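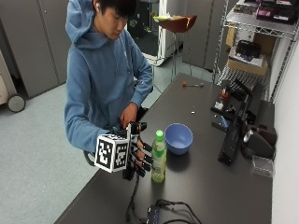 Cuesta Park

Cuesta Park is a baseball ground on the northern edge of Dindel, best known as the home of the Dindel Millers, an amateur club with one of the most devoted followings in its league. The ground holds 2,923 spectators, of whom 710 can sit under the roof of the main stand, and it is loved well beyond the town for its steep outfield, its very short right-field line and its hand-worked scoreboard.

Site and layout

The park was laid out on the side of a hill, and the builders made little effort to hide the fact. Left field climbs towards the fence, gently at first and then quite sharply, so that a fielder going back for a deep fly ball finishes the chase uphill. Visiting players tend to dread it. Home players learn it young, and a good Dindel left fielder can read the slope with his feet while keeping both eyes on the ball, a wonderful thing to watch when it comes off.

Right field is level but cramped. A stone wall, older than the park, runs close behind first base and on towards the corner, and balls that strike it can come back at almost any angle. Under the ground rules a ball lodged in the ivy is a double. One that hits the wall and drops is in play, and there have been some glorious scrambles over the years (the visiting dugout has the worst view of them, and usually the loudest opinions).

Main stand

The main stand curves behind home plate and is built of brick up to the first row, with timber above. Its roof slopes back from the field, so foul balls often roll off into Memetwood, the narrow belt of trees behind the car park. Children who bring one back to the gate are given a free ticket to the next home game.

The seats nearest the plate are so close to the batter's circle that conversations between players and supporters are common, and mostly friendly. The upper rows give a fine view down the valley, especially in May, when evening games begin at 6.30 pm and the light stays good into the late innings.

The scoreboard

The scoreboard stands in left centre, at the top of the slope, and is still worked by hand from a platform at the back. Painted metal plates hang on hooks for each inning, and the operator has to climb a short ladder to change the visitors' line. The board was made with space for 11 innings. Games that go longer are carried on by wiping the first plates and starting again from the left, a habit that delights regulars and confuses everyone else.

Visitación Mateos ran the board for many seasons and painted a full set of spare numerals, which are still in use. Her sevens have a bar through the middle.

Notable games

The longest game played at the park lasted 19 innings and ended when Vitalii Dmytriv, a relief pitcher batting only because the bench was empty, hit a low line drive up the slope in left. The fielder slipped, the ball ran on to the fence and Dmytriv came all the way round for an inside-the-park home run. It was the only home run of his career, and the bat hangs in the clubhouse.

The regional final held at the park the following season drew a paying crowd of 2,000, with many more watching from the hill.

Name

For several seasons the ground was officially called Clondix Field under a sponsorship deal. The older name never went out of use in the town, and it was restored on the gates when the agreement ended.

See also
Dindel Millers
Ground rules
Inside-the-park home run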